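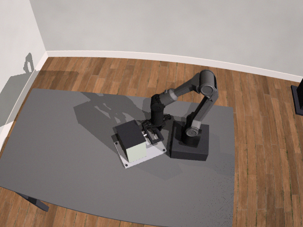 Robot arm, box, gray table.

How to Write an Episode Summary for an Old Robot Show

By Sarahí Pacheco

You have watched an episode of a giant robot cartoon and you would like to tell other people what happened in it. You have a page open and a cursor blinking. Forty minutes later you have a paragraph on the opening credits and a headache. I have written a whole lot of these, mostly for shows with one surviving fan apiece, and this is how I do it now.

My running example is Ferthorpe, a show in which a boy named Allex pilots a machine the size of a cathedral without any visible training.

Step 1. Watch it twice

The first time, just watch. Don't pause and don't type. The second time, keep a notebook and write down only the things that change: who gets captured, who finds out, what blows up and stays blown up. If a thing blows up and is fine next week, you can leave it out, and you will be amazed how much paper that saves.

Step 2. Find the problem of the week

Nearly every episode has one. A monster is eating the power plant. Write it as one plain sentence with a person in it:

Allex must stop the tunneling machine before it reaches the dam.

If you can't do it, you may be holding a clip episode. In that case write "Allex remembers earlier battles" and go have lunch.

Step 3. Get the names settled

Old dubs treat spelling as a matter of mood. The villain of Ferthorpe is Posik on the title card, Possick in the subtitles and something like "Bozik" in the mouth of his own lieutenant. Choose one, put the others in a note at the bottom, and never bring it up again. People will bring it up for you.

Do the same with ranks. Commander Bañuelos is a captain in one scene and a general by the ad break. I went with "Commander" because it's what the boy shouts when the bridge is on fire. And keep the ñ. It takes a second.

Step 4. Tell it in story order

You are allowed to move a flashback if it helps, but say that it is one. What you shouldn't do is save the twist for the end of your summary like a magician. Your reader is there to learn whether the scientist's brother is the masked guy. He is. Put it where it happens.

Present tense throughout. "Posik sends a decoy," even though he sent it in an era of rotary phones.

Step 5. Go easy on the fight

This is where summaries die. My first one for the show ran 544 words, and most of them were the fight. Here is a piece of it:

The robot punches the beast, but the beast dodges and fires a beam, but the robot blocks the beam, and then the beast uses its tail.

Now the repaired version:

The beast shrugs off the robot's usual weapons until Allex lures it into the reservoir.

Say what made this fight different. If the same sword ended it, "he finishes it with the sword" will do fine.

Step 6. Keep your opinions in their pen

You think the comic relief kid should have been left on the moon. So do I. It goes under Notes, along with recycled footage, odd voices and the scene where the sky is briefly green for everyone.

Step 7. Read it to somebody

Pick a person who has never seen the show and read it out loud. Every time they say "wait, who?", you have a name with no introduction. Fix it with two or three words: "Bañuelos, his commander." My sister does this for me on Friday nights and has asked to be paid in takeout.

Post it, and leave yourself a line on where you stopped. I didn't, and summarized episode 2 twice.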